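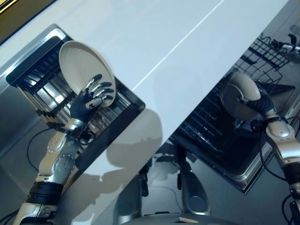 Ticket: Photos saved from Serkora collage app do not appear in gallery
Product: Serkora for Android, version 4
Opened by: Svitlana Tkachenko
Handled by: Salcedo app support
Status: Closed, workaround given, fix passed to developers

Svitlana Tkachenko wrote:

I make collages in Serkora and save them to my phone. Until the last update in February they showed up in my gallery right away. Now I tap Save, I get the green message that says the picture was saved, and then there is nothing in the gallery. I have tried it with one photo and with a grid of several. Same thing both times. The Share button still works if I share straight from the app, but I need the saved files because I upload them later from the computer.

Phone is an Imero with the stock gallery. I have plenty of free space. I have already restarted the phone and cleared the cache of the gallery app.

Support replied:

Thank you for the details. Please check the following and tell us what you find.

Open Settings on the phone, then Apps, then Serkora, then Permissions. Photos and videos should be set to Allow all. If it is set to Allow limited access, change it.

In Serkora, open the menu and go to Export. Tell us what is written next to Save location.

Please don't uninstall the app yet. Uninstalling removes unfinished projects that are kept inside it.

Svitlana Tkachenko wrote:

Permission was on limited access. I changed it to Allow all and saved a new collage. Still not in the gallery.

Save location says "App storage". I don't remember ever picking that. When I tap on it, the list has App storage, Pictures, and SD card. SD card is grayed out, there is no card in this phone.

Support replied:

App storage is the reason. Files saved there belong to the app and other apps can't see them, including the gallery. The setting used to be Pictures by default. On some phones the update switched it while moving the settings to the new version, mostly where photo access was limited at the time of the update.

Please set Save location to Pictures, close Serkora fully from the recent apps screen, open it again and check that the setting has stayed on Pictures. Then save one collage as a test.

Svitlana Tkachenko wrote:

First try it went back to App storage after I reopened. I did it a second time and pressed the check mark in the top corner before leaving the screen, and now it stays. The test collage is in the gallery, in an album called Serkora.

What about the ones I saved before? There should be a lot of them. I don't want to make them all over again.

Support replied:

They should still be on the phone. In Serkora go to Menu, Export, Saved files. You will see everything in App storage. Tap Select all, then Move to Pictures. Keep the screen on and the app open while it works. If the counter stops for more than a few minutes, write down the number and let us know.

Svitlana Tkachenko wrote:

It found 374 files. It moved 87 of them and then stopped with "Could not complete, error 6". I waited ten minutes and nothing changed. The ones that moved look fine and they are full size.

Support replied:

Error 6 means a file with the same name is already in the destination folder. The move stops at the first one it meets. Do you use any other app that copies or backs up your pictures?

Svitlana Tkachenko wrote:

Yes, Stonditz. It is set to download my older collages back to the phone, into the same album. I forgot about that.

Support replied:

That would explain it. Please pause Stonditz. In Serkora, under Export, turn on Rename duplicates. It is off by default. Then go back to Saved files and run the move again. It will pick up with the files that are left.

When it finishes, look through the album before you delete anything. Renamed files have a 1 in brackets at the end of the name. You may have two copies of some collages, and the larger file is the original.

Svitlana Tkachenko wrote:

Ran it again with the rename option. It took roughly 4 minutes and Saved files is now empty. The album has everything I could think to look for, plus the duplicates. I will sort those out on the computer. Stonditz is running again with the download option off.

You can close this, but please make the check mark easier to see. It is light gray on white.

Support replied:

Closing the ticket. The save location changing during the update and the move stopping on duplicate names have been reported to the developers as separate issues. Your note about the check mark was added to the first one.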